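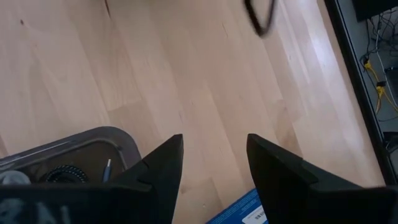

Week 6: Wrist cameras, cables and the floor you are standing on

Handout for the evening build course. Bring this back next week, preferably without coffee on it.

Where we are up to

By now your arm should move when asked and stop when asked. If it manages only one of these, talk to me before you plug it in again. This week we mount the camera at the wrist, route its cable, and find out what the gripper can see of your home or your corner of the workshop.

1. Mounting

The Leitner bracket in your kit fits two ways round. One of them is correct. With the gripper fully open, both fingertips should show in the picture, coming up from the bottom with a decent gap between them. If you can see only one fingertip, the bracket is on backwards or you have been heavy-handed with the hex key.

Tips in view matter more than a pretty picture. The software judges distance partly by where the tips sit against whatever is behind them, and it has no interest in your composition. Losing the back of the fingers off the bottom of the picture is fine.

Tighten the two bracket screws by hand, then a quarter turn. The bracket is printed plastic and will let you know when you have gone too far.

2. Cable routing

Most of the marks in this unit are lost here, along with most of the cables.

Leave a service loop at the wrist big enough for a full rotation each way. Too short and the plug comes out mid-grasp. Too long and the loop swings down in front of the lens, where the detector will treat it as a new and fascinating object. Last term one group logged 327 frames of their own cable before anyone looked at the recording.

Fix the loop at the forearm with a clip, never with tape. Tape lets go at the moment of assessment.

Power and signal leads go down opposite sides of the stand. If your stand already resembles a plate of noodles, label both ends of everything before you touch it. Spare leads go in a bin, coiled, connectors up so you can find them. I am aware of what your bins look like.

3. Glare

Sealed timber floors are lovely to live with and a nuisance to see with. A window or a downlight throws a bright band along the boards, and inside that band the camera records very little except white. Exposure settings help a bit. A curtain helps more and costs less.

Pale boards have a second trick, namely knots, scuffs and seams. Flollix, left on its default threshold, will happily propose a knot as a graspable item. Raise the threshold in small steps until it loses interest in the floor. Stop before it loses interest in everything else.

4. Exercise

Record one slow pass over an ordinary bit of floor with the gripper open. Don't tidy first. Boxes, bins and leads are all welcome, pets less so. Load the pass into Dranix and go through it at half speed, noting:

the frames where either fingertip goes missing
the frames where the cable blurs or crosses the middle
any label you can read by eye in the room but can't read in the recording

The last one surprises people. Small print is usually hopeless at this resolution, so don't design a task that depends on it.

My own pass came to 1,294 frames, and a fair share were no use to anyone. Yours may be better. Submit it either way.

5. Handing in

Upload the recording and a half-page of notes to Tramudia by 6 pm on class night. Name the file after your bench. "Final" is not a bench, and neither is "final2".

Reading for next week: the calibration chapter, up to the part with matrices. We'll do the matrices together, with the lights on and the arms switched off at the wall.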